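# 家の書類、何年分まで残していますか

**rania_b** 2021年12月18日(土)

こんにちは。ラニア・ベンナニ(Rania Bennani)と申します。モロッコ出身で、日本に長く住んでいますが、日本語にまちがいがあったらお許しください。

年末の掃除の前に、みなさんに相談したいことがあります。家の書類をどのくらい残すか、という問題です。電気代の明細、保険の手紙、子どもの学校のプリント、家電の説明書。私の国の家では、祖父が紙を一枚も捨てない人でした。一番古いものは1897年の土地の書きつけで、今も叔父が持っています。そのため、私も紙を捨てることに罪の気持ちがあります。

でも夫は反対の性格で、「一年使わなかった紙は全部ゴミ」と言います。先月、Lovexの掃除機の保証書が夫に捨てられて、二人で少しけんかになりました。

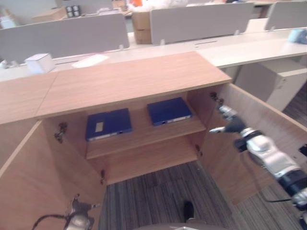

今考えているルールは次のとおりです。

- 税金と年金の紙は、ずっと残す
- 公共料金は2年残す
- 説明書は、ネットで読めるものは捨てる
- 学校のプリントは、その学年が終わったら捨てる

このルールは厳しすぎますか、それともゆるいですか。ご意見をいただけましたら幸いです。

---

**もなか堂**

うちは公共料金の紙、届いた月に捨ててます。引き落としの記録が通帳に残るので困ったことないです。2年は長いと思う。

---

**catdale_sumi**

>公共料金は2年残す

私は残す派です。前に住んでいたCatdaleというアパートを出るとき、水道代が未払いだと言われて、紙の領収書を出したらすぐ解決しました。通帳だと金額しか出ないので、どの月の分かという話になると弱いです。

---

**もなか堂**

>>catdale_sumi
それ一回きりの話ですよね。一回のために毎月ファイルするのは私は無理。

---

**catdale_sumi**

一回でも困るときは本当に困るんですよ。まあ性格だと思います。

---

**rania_b**

お二人とも、ありがとうございます。もなか堂さんの意見を夫に読んで聞かせましたら、とても喜んでいました。少しくやしいです。

通帳のことは考えていませんでした。しかし、私の口座は通帳がない種類ですので、画面で何年前まで見られるか、まず銀行に確認しようと思います。

---

**棚の下のほうの人**

説明書について。ネットで読めるから捨てる、は半分賛成、半分反対です。メーカーがサイトを整理すると古い型番が消えることがあります。うちのTrodachのミシンがそれで、糸のかけ方がわからなくなって半日つぶしました。PDFを先に自分のパソコンに落としておいて、それから紙を捨てるといいですよ。

あと保証書は説明書と別にしたほうがいいです。保証書だけクリアファイル一冊にまとめて、買った日のレシートをホチキスで留める。期限が切れたら抜く。これだけでもけんかは減るはず。

---

**rania_b**

棚の下のほうの人さん、具体的な方法をありがとうございます。「先に落としてから捨てる」を、今日から始めたいです。

一つ質問があります。レシートの字は時間がたつと薄くなりませんか。前に開けたら、白い紙になっていたものがありました。

---

**棚の下のほうの人**

感熱紙は消えますね。コピーを取るか、スマホで撮っておくのがいいです。クリアファイルの種類によっても消えやすくなるらしいけど、そこは詳しくないです。

---

**yukimi100**

横からすみません。全部スキャンして紙はゼロ、という人はいないんですか? 私は20枚ずつ機械に通して、大体片づけました。残したのは年金の手帳と家の契約書だけです。

---

**catdale_sumi**

スキャンは私も試したけれど、ファイル名をつけるのが面倒で「新しいファイル」が並んで終わりました。紙のほうが探しやすい。

---

**yukimi100**

名前は日付と相手先だけで十分ですよ。「2104_保険」とか。4月のは4月で固まるし、検索もできます。

---

**もなか堂**

手紙類はどうしてます? 親からのとか。明細は平気で捨てるのに、あれだけは捨てられない。

---

**rania_b**

もなか堂さんにも捨てられない紙があると知って、少し安心しました。

私は母からの手紙を全部持っています。Ouazzaniという、故郷の町の文房具店の便せんで、うすい線が入っています。スキャンしても、紙の手ざわりは残りませんので、これはルールの外に置きたいと思います。

みなさんのご意見を読んで、ルールを少し直しました。公共料金は1年にします(夫は0年、私は2年、間をとりました)。説明書は、PDFを保存してから捨てます。保証書は別のファイルにして、レシートのコピーをつけます。

学校のプリントについて、まだどなたのご意見もいただいていません。お子さんのいる方、どうされていますか。給食の献立表まで残っていて、どこから手をつけるか迷っています。

---

**棚の下のほうの人**

献立表は月が変わったら捨てていいと思う。作文と通知表は残してます。絵は大きいので写真だけ。

---

**catdale_sumi**

うちは子どもに選ばせています。意外とばっさり捨てますよ。こっちが拾って戻してます。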